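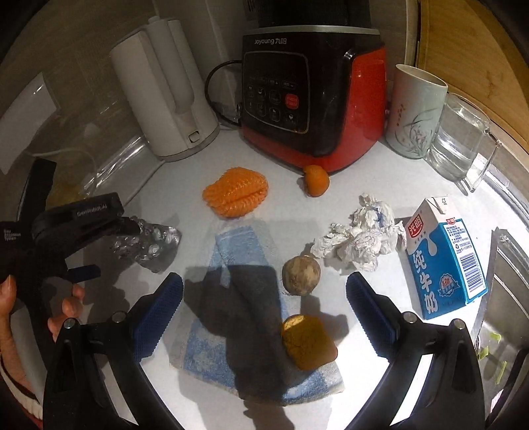
Does a builder's policy pay for a subcontractor's mistake? It depends on whether the subcontractor's own insurance responds first, and on what the written subcontract says about it.

We have had this question from several readers since the March 2025 renewals went out, so it gets the main slot in this issue.

Most general contractors ask each trade for a certificate of insurance before work starts. A certificate shows that a policy existed on the day it was issued. It does not make you an insured under that policy, and it does not tell you which exclusions apply. For that you need the additional insured endorsement itself, and you should read it. Some forms cover ongoing work only. If a pipe joint fails after the job is finished, a form like that will not help you.

Trusmont, a framing and drywall contractor, now keeps the endorsement and the signed subcontract together in one folder for each trade. Of the 363 subcontractor files it went through this winter, 100 had a certificate and nothing else. The missing paperwork was requested before the next draw was released.
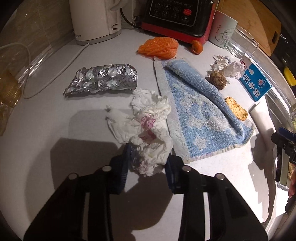 Panyasiri wrote in to say that small trades often cannot get completed operations coverage added at a price that makes sense for a two-day job, and that refusing to hire them is not practical either. That is a fair point. Some contractors accept the gap on minor work and carry it under their own policy. If you do that, tell your broker – the premium audit may treat an underinsured sub as your own payroll.

Check the indemnity clause as well. State law limits how far you can shift liability to a subcontractor, and a clause copied from an old job in another state may not hold up.

The Cunddale office has a 2-page checklist for subcontractor files. Members can ask for a copy at the front desk or by replying to this newsletter.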